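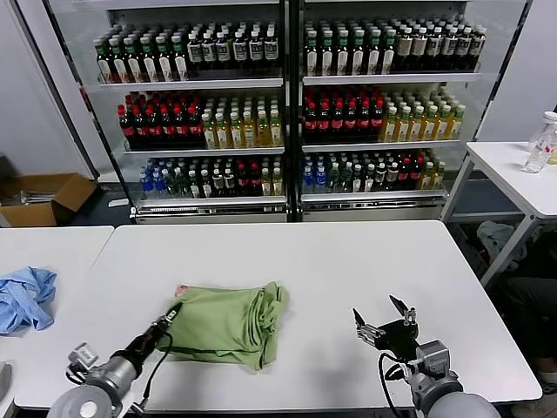 Folding table at Catgate: a light green garment on the main table, a light blue cloth on the one beside it.

Skoltereo is pleased to share an update on the Catgate clothing room, which reopened to residents in March. The posts that follow set out how donated garments are received, folded and handed on. (1/8)

Donations are accepted at the Cuvbridge entrance every Thursday until 3 p.m. Please bring clothing clean and dry, in a bag that can be tied. Shoes, pillows and electric blankets cannot be taken at this location. (2/8)

Every garment is checked on a white table before it goes to the shelves. Staff look at the seams, collar and cuffs, and confirm that the size label can still be read. Items with stains or broken zippers are set aside for textile recycling. (3/8)

T-shirts are folded to a common width so that they stack evenly: face down, sleeves in, sides to the center, then up from the hem. Bundles that come out loose are opened and folded again before shelving. Button-front shirts are fastened at the top and middle buttons first. (4/8)

Last month the room passed on 390 garments to 112 households. Children's sizes and plain T-shirts were requested most often. Adult winter coats remain in good supply, and we ask donors to hold further coats until the fall. (5/8)

Many visitors have asked about the drinks refrigerator behind the tables. Its shelves hold bottled drinks, and visitors are welcome to one bottle each while they wait. Please keep open bottles away from the folding surfaces — a single spill can send a full stack back to the laundry. (6/8)

The shelving along the corridor was supplied by Diekmann and is now labeled by size, with adult sizes on the left and children's sizes on the right. Residents may choose up to 8 items per visit. No appointment or proof of address is required. Items may be exchanged on a later visit if the size is wrong, provided they have not been worn. (7/8)

Organizations wishing to donate larger quantities are asked to write to the Skoltereo office before delivery, stating the type of clothing and the number of bags. Storage at Catgate is limited — deliveries that have not been arranged in advance may be directed to the Cuvbridge depot. (8/8)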